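### 3.2 Short exercise bouts and adherence

Participants in the short-bout arm were asked to complete two sessions of 19 minutes on each working day, one before the start of the shift and one during the main break. Sessions used body weight and a single resistance band. Those in the usual-advice arm received the printed guidance sheet described in Section 2.3 and chose their own schedule. Both arms wore the same wrist monitor and filled in the same diary.

The sample consisted of 350 adults employed at the Ciltcombe and Tendau sites. Most worked rotating shifts, and the rota in force in May was used to assign each person to a shift group before randomization. Job category (bench assembly, packing, office, maintenance) was entered as a stratification variable, since we expected daily movement at work to affect both the baseline step count and the willingness to exercise afterward. Workers who changed category during the trial were kept in their original stratum.

A session was treated as complete when the diary entry and the monitor record agreed on a period of raised heart rate that covered at least the planned duration. Entries without a matching record were coded as partial. Where the monitor showed activity but the diary was blank, two coders reviewed the trace without knowing the arm, and differences were settled by discussion. The final data set held 3,321 complete sessions. Partial sessions are reported separately and do not enter the main model.

Work setting was recorded on the site visits. The visit form covered standing surface, reach height, storage of hand tools, and distance to the nearest open floor area suitable for exercise. Reach height was included because repeated overhead work may tire the shoulder and reduce the use of the upper-body part of the program. It was measured from the floor to the highest item in regular use.
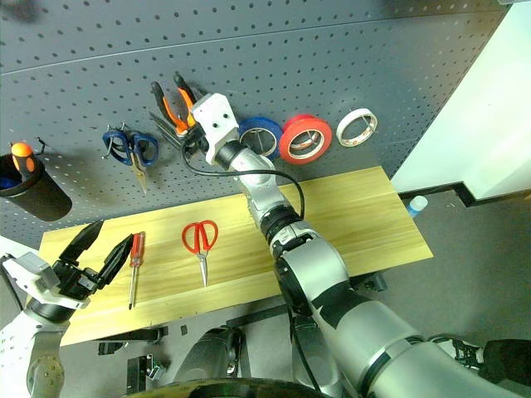 **Figure 2.** Hand tools on hooks on a gray pegboard wall.

Adherence was modeled as the weekly proportion of planned sessions completed, with a random intercept for each participant and fixed effects for arm, shift group, job category, and week. We added the distance to open floor as a continuous term. The reach-height term was dropped from the final model after inspection of the residuals, as it was strongly correlated with job category and made the estimates unstable. Results with the term retained had the same sign for every other coefficient.

Completion in the short-bout arm fell during the first weeks and then leveled off. The decline was steepest among night-shift workers, for whom the session before the shift was the one most often missed. Day-shift workers showed the opposite pattern — the break session was lost first, usually on days when the break was moved at short notice. Distance to open floor had a small negative effect in both arms. Office staff completed more sessions than bench workers at the same distance, although the interval for this contrast was wide.

Diary comments were coded by Zuleica Sales and Kendra Vachon using the Singhal barrier categories. Lack of time was the most common code in both arms. Fatigue came second in the short-bout arm, while in the usual-advice arm the second code was uncertainty over what to do. Comments on equipment were rare and mostly concerned the resistance band, which several participants replaced with a heavier one. Band changes were allowed under the protocol and were not treated as deviations.

Monitor failures were spread evenly across arms. Records lost to the Munex firmware fault were treated as missing at random, and the sensitivity analysis in Section 3.4 tests this assumption.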